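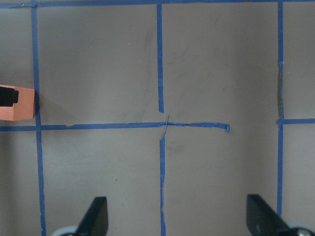

Heriberto Cervantes, applications engineer, Grirkomstead
September

Nurnemetti two-arm bench cell: open day demonstration notes

The Nurnemetti is a bench-mounted cell with two arms, each on its own pedestal and mounting plate, working over a shared flat table. Visitors at the September open day asked mostly about setup and fixturing, so this page covers the demonstration task and the equipment options that go with it.

Task shown

Foam blocks are picked from one cell of a taped grid and placed in another. The grid is ordinary blue painter's tape laid by hand. It gives the operator a reference for placing blocks between runs, and it is not a calibration target. Strips that have lifted, frayed or been patched can stay down as long as the operator can still tell one cell from the next. Foam is used because it tolerates a poor grasp. A block gripped off center will compress and turn a few degrees before it drops.

Each session on the open day ran 25 minutes, with 15 minutes of arm operation and the remainder for questions. Groups were limited to 11 people.
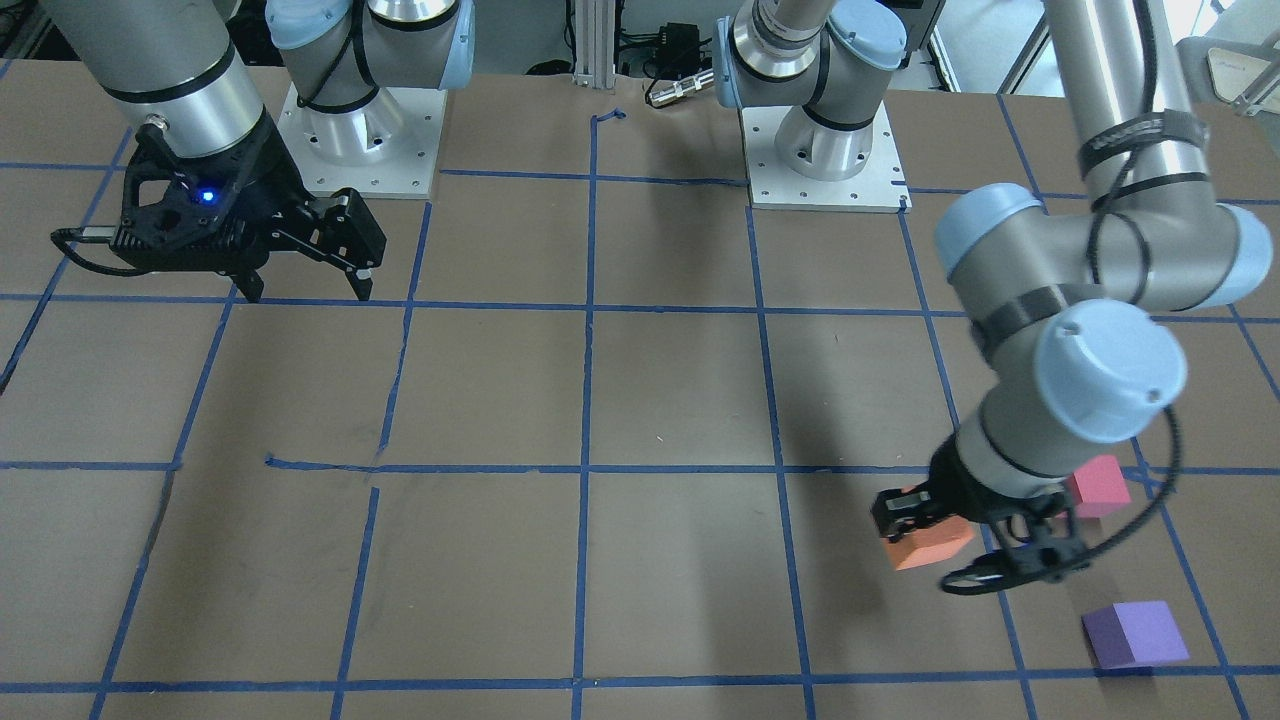
Orange block in the gripper, with the pink and purple blocks on the grid.

Grippers

Both arms carry a parallel gripper with two fingers. For rigid parts we recommend the harder finger pads, which are ordered separately. Changing a pair takes roughly 3 minutes with the hex key supplied. The gripper has to be re-zeroed afterward — the controller will not do this on its own.

Cable routing

Cables run along the outside of the arms and are held with straps and ties. Leave a free loop at the wrist. A loop that is too short will load the connector at full rotation; one that is too long can sweep the table and move parts. Check both limits by hand with the drives off.

Table surface

Any flat, matte covering is acceptable. Gloss finishes produce reflections that interfere with the wrist camera. Scuffs and pencil marks have not caused trouble in our tests.

Options

Curasach controller, bench or rack version
Sandoval pad set, soft or hard
Spare mounting plate, drilled

Visits

Further demonstrations are held by arrangement. Nicanor Salinas handles bookings and can advise whether your own parts are suitable for a trial. Send dimensions and weight with the request. Parts with sharp edges need to be discussed first.

Last updated: September

Contact Grirkomstead | © Grirkomstead. All rights reserved. | Back to top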